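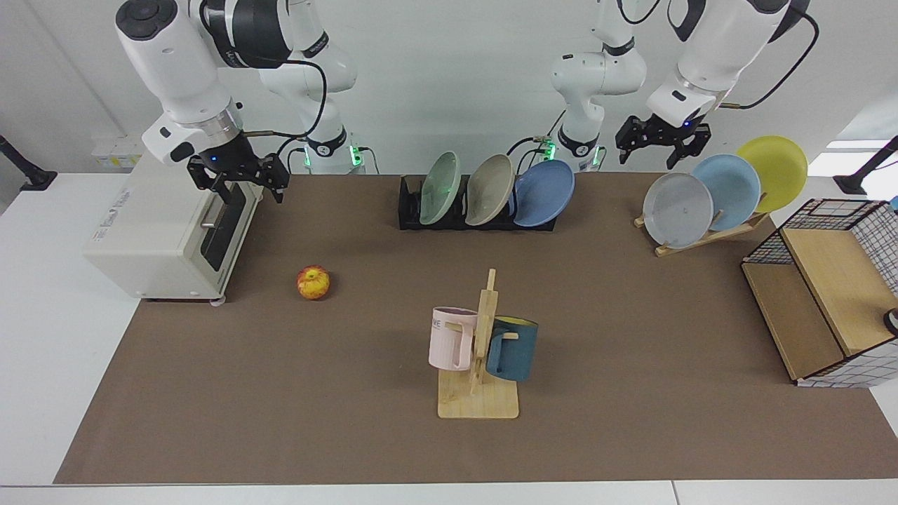
February, 6:40 a.m.

Up before the heating. Kitchen at 14 degrees by the wall thermometer, which reads one low. Made coffee and wrote up yesterday's notes on the counter layout before the others came in.

The question is still where the small oven should live. Normunds Eglītis wants it at the left end with the door turned toward the middle of the surface. I had it facing straight out for the first week and kept losing the space in front of the door to whatever had been put down there. Turned to the right, the door opens over mat, and the mat can be kept clear by habit. The cost is that the oven now claims both its own footprint and a door's depth of working surface to the right of it. I measured the door depth twice and got 197 mm both times. The Plornier drawing gives a smaller figure, probably taken to the glass and without the handle.

The mat stays. Adhiambo Masanja asked whether we need one that covers so much of the table, and I think we do. The white top shows every ring and crumb, and plates set down on it make a noise that carries to the next room. Brown hides coffee. The one drawback is at the edges, where it lifts slightly after a wash and has to be weighted overnight. I used the two Kodo cookbooks. Flat by morning.

Dish rack: moved to the back, long side parallel to the wall. This is the third position tried. At the front right it was convenient for unloading and in the way for everything else. At the extreme right it got knocked by elbows. At the back it is a longer reach but the plates stand up on edge and are easy to take from above, and the whole middle of the mat is left over for actual work.

Plate order, left to right: pale green, greyish beige, blue. No functional reason. Jabari Were put them in that way and I have kept it so that I notice when one is missing. They lean a little to the right in the slots. The slots are wider than the rims, so some lean is unavoidable, and a consistent lean is easier on the eye than three different angles. I tried folding card into the slots to take up the play. It went soft after the first wash and I pulled it out again.

10:15 a.m. Plates in the rack, oven at the left, arrangement as agreed.
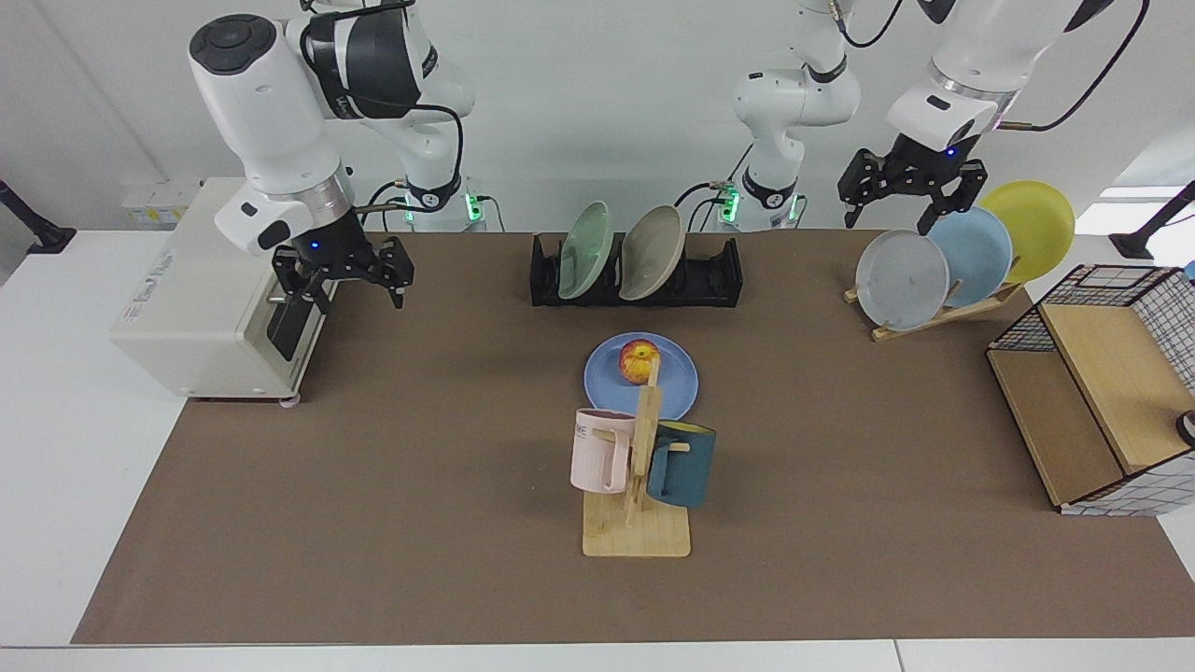 Small oven at left, rack at the back of the mat. Layout four.

Wafula Kombo came by to look at the sockets. He thinks the oven should not share a double outlet with the kettle, and he is right on the arithmetic: both on high is more than I want on one circuit. Kettle moves to the other wall. That adds a walk with a full kettle, so I will fill it there from a jug. He also wants to relabel the outlets, as the labels mean something only to the person who wrote them. Left that with him. He quoted 89 for the visit, parts extra, and took a cup of tea against it.

Spent the rest of the morning on the oven itself. Crumb tray out, soaked, scraped, dried, back in. Door glass with bicarbonate paste, left for half an hour, wiped twice. There is a faint brown arc at the lower inside corner that does not shift and I have stopped trying. Feet checked with the level: the rear one on the wall side sits a hair low. A folded strip of cork under it took out the rock. Should be replaced with a proper pad from Carley when I next order. Part number 3873, black, sold in fours.

Lunch was toast and an apple. The oven took four minutes on the second setting for two slices, which is a minute over what the dial implies. Noted on the card inside the cupboard door, under the other corrections.

Elango Pisharody phoned at two about the shelf. He can cut it to length but not until the end of the month. I gave him the clearance as some 23 cm from the top of the oven to the underside, and said I would confirm once the cork is settled and the height is final. He asked whether it needs a lip. It does — the mugs will creep otherwise, as they did at the last place. Birch if he has it, anything pale if he does not.

Still open:
Rack drainage. The water has to go somewhere and at present it goes onto the mat. A shallow tray underneath would do it but raises the plates.
A fixed place for fruit. It migrates. A bowl would solve this and would also take up the corner I have just cleared.
Hook for the oven cloth.

9:30 p.m. Washed up, wiped the mat from back to front, weighted the edges with the cookbooks. Adhiambo thinks the rack should go a hand's width further left so the blue plate is nearer the middle. Will try it tomorrow before breakfast and measure again.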